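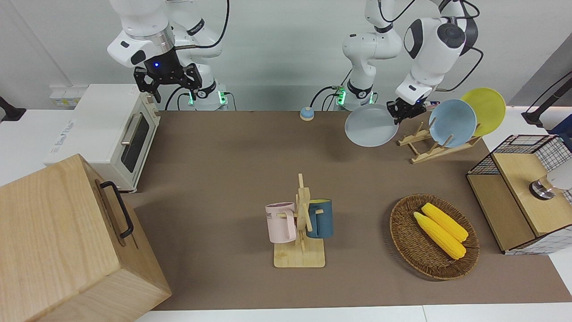
Porkatley adds wooden dish rack to Karnia kitchen range

3 min read

MOFFAT, Apr 4, 2023 – Porkatley today announced the addition of a pine dish rack to its Karnia range of kitchen goods. The rack is made of light pine slats with upright pegs and holds round plates on edge. It is sized for counters shared with a toaster oven or similar small appliance.

The Karnia rack measures 47 cm in length and ships flat with 7 slats and a bag of fixings. Assembly requires one screwdriver. The slats are supplied unvarnished and can be re-oiled with any food-safe oil.

Peg spacing was set after a trial in which households placed and removed plates 1,048 times. Testers recorded the plate diameter, the angle of entry and any contact with a neighboring plate. The spacing was widened once during the trial, and the final figure applies to all racks now in production.

"Most chips on a plate rim come from the plate beside it," said Ailsa Yule, product engineer at Porkatley. "We worked on the gap between pegs first and left the outer dimensions until later."

The rack is intended for plates, saucers and small boards. It is not suitable for cast iron or for use inside a dishwasher. Porkatley recommends a mat or tray underneath when plates are racked wet.

Distribution will be handled by Skedik, which already carries the Karnia storage jars. "Retailers asked for a rack that can stay on the counter between meals," said Innes MacRitchie, sales manager at Skedik. "First orders leave the warehouse in 30 days."

A longer version with a cutlery section is planned for August. Replacement pegs will be sold separately – one size fits both versions.

We use cookies to improve your experience on this site. Accept all | Manage settings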